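Packing room walk-through, Dalton site
Checklist with my comments, Friday morning round

I do this one with a clipboard and a cup of coffee, before the first orders drop, and then I type it up while I can still read my own handwriting. Items are marked OK, FIX or WATCH. FIX means I want it done before the next round. WATCH means I'm going to keep nagging.

1. Walkways and exits
OK. Both doors open all the way and the latch on the Illine side finally catches without a hip check. The stack of flattened cartons that used to live by the fire extinguisher has moved to the recycling cage, where it belongs, and I'd love it if it stayed there! The tape line on the floor is getting pretty scuffed near the scale, but you can still follow it.

2. Floor condition
WATCH. No spills, no cords across the path. I did pick up a fair bit of strapping from under the outgoing table (the slippery plastic kind, which is exactly the stuff you don't want to meet while carrying something heavy). There's a hook for the cutters and a bin for the scraps. Please use both.

3. Shelving and racks
FIX. Bay 5 has a beam clip missing on the front left upright. I hung a tag on it and cleared the top level myself, so leave it empty until the clip is in. The load plates are readable on every other bay. I'd also like the Waaka cartons to come down a level — they're awkward to grip and right now the shorter folks on the team are reaching over their heads for them.

4. Work surfaces
OK. I ran my hand along all the wooden edges and came away with no splinters, which is an improvement on last month. Tops are level and don't rock. One panel joint over by the label printer has a small lip on it, enough to catch a sleeve, and I've asked for it to be sanded down.

5. Bins and totes
Mostly OK, one FIX. I care about bins more than is probably normal, but a cracked rim will slice a finger faster than a box knife will. So I look at rims first, then corners, then the base. One of the small totes in the returns area had a split running down from the handle and I took it out of circulation. Don't rescue it from the scrap pile, I wrote on it in marker so I'll know.

The other thing I look for is how stuff sits inside. Blocks and other hard pieces should lie low in the bin, with nothing poking up past the rim, and a big bin should never be filled to the top just because it can be.

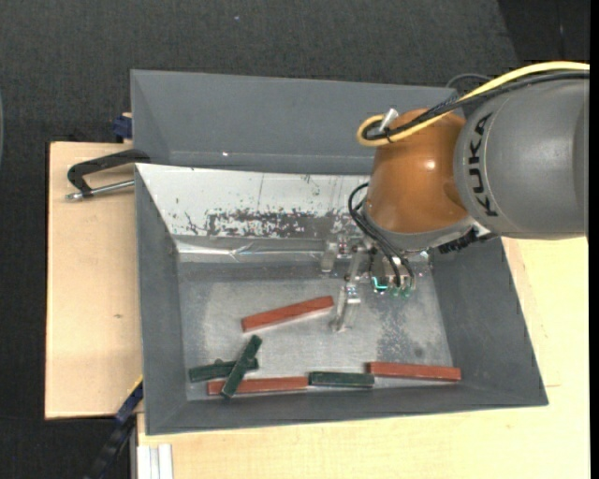 Same goes for mixing. Two kinds of piece in one bin is fine by me as long as you can tell them apart at a glance, and color does that job better than any label we've tried. Where I get fussy is mixing heavy with fragile, or tossing loose hardware in on top. That's how the Osari order ended up with a bag of screws at the bottom and a very long afternoon for me.

6. Lifting and carrying
WATCH. The cart brakes hold on all but the oldest cart, and that one is slow to grab. I watched a few lifts while I was in there and most were good — load close, feet turned with the body. But I also saw someone slide a full bin off a table and catch it on a knee. Please don't! Get the cart, or get a second pair of hands.

7. Knives, cutters and tape guns
OK. Every knife I found was closed. Blade disposal box is maybe half full and the lid locks. Two of the tape guns have lost their blade guards and I swapped them for the spares in the drawer, so now we have no spares. Reorder is on my list.

8. Cords, outlets and hoses
FIX. Someone has a power strip plugged into another power strip behind the label printer. I unplugged the second one and the only thing that went off was a desk fan. If you miss the fan, come see me and we'll find it a proper outlet. Covers are on all the wall outlets, and whatever hangs or loops above waist height was clear of people's heads.

9. Lighting
OK, with a grumble. One tube over the returns area is flickering. It's bright enough to read a packing slip but it gives me a headache in ten minutes, so I can't imagine a whole shift of it. Ticket is in.

10. First aid and eyewash
OK. Kit is sealed, eyewash bottle is in date until December. We're low on the small bandages again. Take what you need, just write it on the card so I know to refill.

To do before the next round: beam clip on bay 5, sand the panel joint, guards for the tape guns, tube over returns, and a look at the brake on the old cart. The Waaka cartons I'll move myself on Friday if anyone wants to help me for half an hour.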